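# Fesstead Class Credits

Booking and credit data for the Fesstead Pilates and stretch studio, exported from Dokari. Last refreshed 20 October 2024.
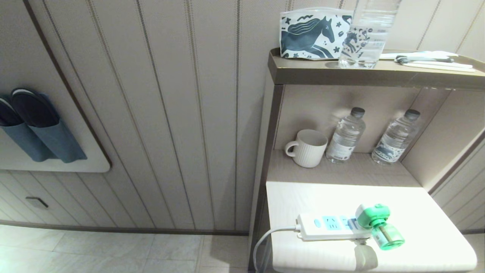

Nga Cù wrote after the first release that the credit balances didn't match what members saw in their accounts, and asked whether expired credits were still being counted. They were. The `balance` column in the first release added up every credit ever sold and took away every credit used, so anything that had lapsed stayed in the total. The column has been renamed `balance_raw`, and a new one, `balance_live`, leaves out lapsed credits. Use `balance_live` for anything to do with members.

## Files

| File | Contents |
|---|---|
| `members.csv` | One row per member account |
| `passes.csv` | One row per pass sold |
| `bookings.csv` | One row per booking, including cancellations |
| `classes.csv` | One row per class on the timetable |

There are roughly 3000 rows in `bookings.csv` and 131 in `members.csv`. All files are UTF-8 with a header row. Dates are year-month-day. Times are local and have no zone marker.

## How credits work

A member buys a pass and gets a number of credits. One credit books one mat class. Reformer classes take two. A guest place takes the same credits as the member's own place and comes off the same pass.

Credits are spent from the oldest pass first, even when a newer pass runs out sooner. This happens with the short summer passes, and it explains most of the cases where a member seems to have lost credits with an older pass still open. The data shows what the system did. We haven't corrected it.

A booking canceled before the cutoff returns its credits to the pass they came from. If that pass has lapsed in the meantime, the credits come back already expired. Look for `returned = 1` and `returned_live = 0` in `bookings.csv`.

## Columns that need a note

- `pass_type`: `mat`, `mixed`, `summer` or `gift`. Gift passes have no price.
- `start_date`: the day of the first class booked on the pass, not the day it was sold. Blank if the pass hasn't been used.
- `status`: `attended`, `canceled`, `late_cancel` or `no_show`. Before March, late cancellations were entered as `no_show`.
- `class_id`: matches `classes.csv`. A class moved to another time keeps its id. A class moved to another teacher gets a new one.
- `teacher`: a letter code. The key isn't part of this release.
- `waitlist`: place on the list at the time of booking, or 0. It isn't updated as people drop out.

## Known problems

- 32 bookings have no pass attached. Most look like drop-in payments taken at the desk and added later by hand.
- The Dương workshop series was sold outside Dokari and is missing from `passes.csv`. Its sessions are in `classes.csv` with a capacity but no bookings.
- Some members have two accounts, usually after a change of email. We merged the ones we were sure of and left the rest.
- Capacity for the small room was set to 1000 by mistake on a few classes. Treat that value as missing.

## Loading

```
python load.py --in data/ --out studio.db
```

The script builds a SQLite file with the four tables and one view, `v_live_balance`. Running it again overwrites the file. It needs Python 3 and nothing else.

## Use

Names, emails and phone numbers have been removed, and member ids were shuffled before export. Please don't try to match rows to people - it's a small studio and some attendance patterns are easy to recognize.

The files may be used for teaching and for testing booking software. Getis keeps the master copy and handles requests to have an account taken out. Removals go into the next refresh, and older copies should be deleted when that comes out.

## Changes

- v2: added `balance_live`, renamed `balance` to `balance_raw`, fixed swapped start and end times on evening classes.
- v1: first release.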